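Kitchen Tips for a Reality TV Finale Night at Home
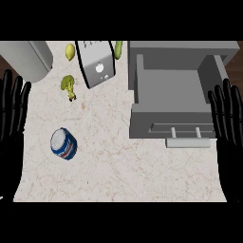
Kitchen items and appliances on a light marble countertop.

We have hosted every season finale of Peltley Bay since the second season, first in an apartment with one usable burner and now in a house with a regular kitchen. The tips below come from those nights. They work for a reunion special or a dating show finale as well, anything where people want to talk over the first half and be left alone for the second.

Check the running time first

The last Peltley Bay finale ran 83 minutes without ads. Look it up in your streaming app or the TV listings the day before and plan the food around it. Anything that needs the oven should go in before the opening recap and come out during it. If you are watching live with commercials, you can do one hot item in the middle, but set the timer on your phone and keep the phone in your pocket. Oven timers get lost under the shouting.

If guests are behind, tell them which episodes to catch up on. A 22-episode season is too much for one weekend. The premiere, the midseason trip and the last three episodes are enough to follow a finale.

Popcorn for a group

Use a wide pot with a lid, three tablespoons of oil and half a cup of kernels. Put three kernels in the oil over medium heat and wait for all of them to pop, then add the rest and take the pot off the heat while you count to thirty. Put it back and shake it now and then. This heats the kernels evenly and leaves fewer at the bottom.

Make plain popcorn and season it in separate bowls. Fine salt sticks better than coarse. If you only have coarse, grind it for a few seconds in a clean spice grinder. Melted butter makes popcorn soggy within half an hour, so butter only the bowl that will be eaten first.

Dips that hold up

Bean dip, hummus and onion dip can all be made on Sunday for a show later in the week. Guacamole can't. Mash it the same afternoon and press plastic wrap right down on the surface.

Warm cheese dip stays smooth longer if you start with evaporated milk and toss the grated cheese in a spoonful of cornstarch. Grate it from a block. A small slow cooker on the warm setting will hold it through the whole episode. Stir it when you get up for a drink. Food that has been sitting at room temperature should be put away after 2 hours, and that includes the vegetables and the dip next to them.

Quiet food

Tortilla chips and hard pretzels are loud, and people will miss lines. Put them out for the pre-show and swap them for softer things once the elimination or the proposal gets close - pita, cheese cubes, grapes, mini sandwiches, brownies. Take candy out of its wrappers ahead of time and put it in a bowl.

Drinks

If the cast is known for throwing drinks, somebody at your house will do an impression. Use tumblers with a heavy base and keep red wine off the coffee table. For a themed drink, mix one pitcher of cranberry juice, lime and ginger ale and leave the alcohol on the side. Add the ginger ale last or it will be flat by the first confessional.

Freeze water in a loaf pan the night before for the drink tub. One big block melts more slowly than a bag of cubes.

Getting stains out

Red wine on upholstery: blot with a dry cloth, then with cold water, then with a little dish soap in cold water. Don't rub. Test the soap on a hidden spot first.

Cheese dip on a rug: let it cool, lift it with a spoon, then blot with warm water and dish soap.

Face paint or lipstick on napkins: rub in dish soap before the wash and air dry. The dryer can set what is left.

On marble or other natural stone, wipe up wine, lime juice and tomato right away. Acid dulls the polish and the mark will not wash off. Skip vinegar cleaners on these counters and use mild soap and water. Cut the limes on a board.

Prediction cards

Cut index cards in half and have everyone write who stays together, who quits and who cries first. Tape the cards inside a cabinet door in the kitchen, where they won't get dip on them. We play for a pot of quarters, and 50 cents a card is plenty. Collect the cards before the recap starts. Some of our guests are in time zone group chats and have already seen spoilers.

Seating and sound

Turn on the captions. Reality shows mumble, and the captions also pick up the whispering in the background. Run the dishwasher before guests arrive so it is empty and quiet, and load it as plates come back. Move the trash can to the doorway between the kitchen and the TV.

Leftovers

Stale popcorn crisps up in a 250-degree oven in five minutes if it has no butter on it. Leftover bean dip goes into quesadillas the next day. Cheese dip thickens in the fridge, so loosen it with a splash of milk over low heat and pour it on baked potatoes.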